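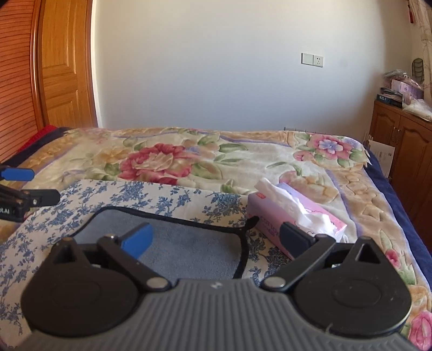 The rose blanket on the big bed, with a gray-blue towel mat and a pink tissue box on the blue-and-white cloth at the front.

Part-time bedding and linens helper wanted, Montoya Guest Rooms

Hi there! I run Montoya Guest Rooms, a small place up the hill from the Divard bus stop, and I'm looking for one more pair of hands to help me with beds, towels and everything else made of cloth. There's more of it than you'd think, and it never stops needing to be folded.

I should tell you up front that I'm picky about beds and I'm not into the plain white hotel look at all. I like flowers, I like a big plush blanket with roses all over it, and I really like it when a guest walks in and says "oh, my grandma had one of those!" If you find that kind of thing tacky, no hard feelings, but you'd probably be happier over at one of the places by the highway.

What you'd be doing

Mostly stripping and making beds, and the plush blankets are the hard part. They're heavy, they slide, and the border has to run straight along the side or the whole bed looks crooked (I will notice, sorry). Then there's the flowered cloth that goes over the front of the bed, smoothed by hand, and the small towels and mats, which get folded or laid flat depending on the room. Tissue boxes get checked every time and swapped before they run out. You'd also do laundry in the back, two washers and one dryer that takes its sweet time, plus some mending if you can sew. A loose hem on a towel mat, a bit of ribbon coming away from a blanket edge, nothing fancy.

I don't need you to clean bathrooms or cook. Somebody else has that covered and she's much better at it than either of us would be.

Hours and pay

It's 44 hours a month, spread over mornings, starting after checkout. We work out the schedule together at the start of each month and I try hard to stick to it. Pay is $800 a month, and there's lunch on the days you're in. October is our crazy month, when the Clultitz craft fair is on and every room is full, and I pay extra for anything over your usual hours then.

Who I'd like to hear from

You don't need hotel experience. The best helper I ever had came from a fabric store and had never made a bed for money in her life! You do need to be OK with stairs and with lifting wet blankets out of a washer. It helps a lot if you read care labels, because I once shrank a very nice throw and I still think about it. Allergic to strong detergent? Me too, so we use the unscented Gerkico powder and that's it.

I'd also love someone who has opinions. If you think a pink floral clashes with a blue one, say so. I'll probably put them together anyway, but I like the conversation.

How to apply

Send me a few lines about yourself through the contact form on this site, or leave a note at the front desk. No resume needed. Tell me which mornings you can work, how you'd get here, and how you fold a fitted sheet (any method is fine, I just like knowing). I'll ask the people who seem like a good fit to come by for a paid trial of 3 hours, and we'll do a couple of rooms together.

Please write by November 29, 2022. I answer everyone, though it might take me a few days if we're busy.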